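Vom Falten, und warum es sich lohnt

2019-02-06

Seit ich denken kann, werden in unserer Familie Handtücher gedrittelt. Einmal der Länge nach von links, einmal von rechts darüber, dann zweimal quer, und der Bruch kommt nach vorn ins Regal. Meine Schwiegermutter halbiert, und das ist im Grunde alles, worüber wir uns in den letzten Jahren ernsthaft uneinig waren. Ich erwähne das gleich am Anfang, damit niemand glaubt, ich ginge unvoreingenommen an die Sache heran. Ich halte das Zusammenlegen von Frottee für eine unterschätzte Tätigkeit, und ich möchte hier ein gutes Wort dafür einlegen.

Frottee ist ja ein eigensinniger Stoff. Ein Geschirrtuch aus Leinen legt sich fast von allein, man streicht einmal darüber und es bleibt, wie es ist. Ein Frotteetuch dagegen hat Schlingen, es federt, es rutscht einem am oberen Ende wieder weg, wenn man unten gerade fertig ist. Wer es zu schmal faltet, bekommt einen Turm, der umkippt, und wer es zu dick faltet, bekommt die Schranktür nicht mehr zu (bei uns in der Grirside, wo die Einbauschränke noch aus der Zeit vor der Dämmung stammen, ist das ein tägliches Thema).
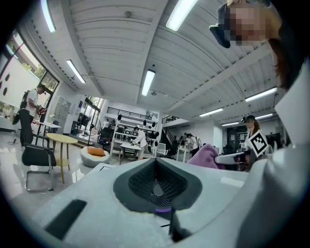 Man braucht für diese Arbeit zweierlei, eine freie Fläche und gutes Licht. Am Bügelbrett geht es schlecht, auf dem Bett geht es noch schlechter, da sinkt alles ein. Ein heller, glatter Tisch ist das Beste, was einem Handtuch passieren kann. Als ich im April in Dreslow zu Besuch war, durfte ich an so einem Tisch einen ganzen Nachmittag lang Wäsche legen, und ich habe mich selten so erholt gefühlt, obwohl der Korb wirklich hoch war und ich hinterher meinen Rücken gespürt habe.

Nun höre ich oft, das sei verlorene Zeit, man könne die Tücher doch auch einfach in eine Kiste werfen. Kann man natürlich. Bei Flunmont verkaufen sie dafür sogar hübsche Kisten, 78 Euro das Stück, und ich gebe zu, dass ich davorgestanden und überlegt habe. Aber dann greift man morgens hinein, zieht ein Tuch heraus, und drei andere kommen mit! Die Minuten, die man abends gespart hat, gibt man tropfend im Bad wieder aus.

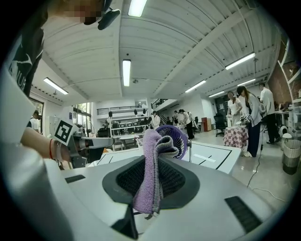
Was die Farben angeht, bin ich übrigens milder geworden. Früher musste bei mir alles weiß sein, heute mag ich Lavendel und Flieder sehr, gerade im Winter, wenn vor dem Badfenster so wenig los ist. Die Tücher von Sarantis, die ich seit einiger Zeit habe, sind angeblich 100 Prozent Baumwolle, und sie lassen sich ordentlich dritteln, wenn man sie vorher kräftig ausschüttelt. Das Ausschütteln sollte man überhaupt nie weglassen. Es macht Lärm und Staub, und die Kinder lachen, aber danach liegen die Schlingen locker und der Bruch wird gerade.

Meine Schwiegermutter sagt, beim Halbieren brauche man das alles nicht. Sie kommt zu Ostern, und ich habe ihr im Schrank ein eigenes Fach freigeräumt.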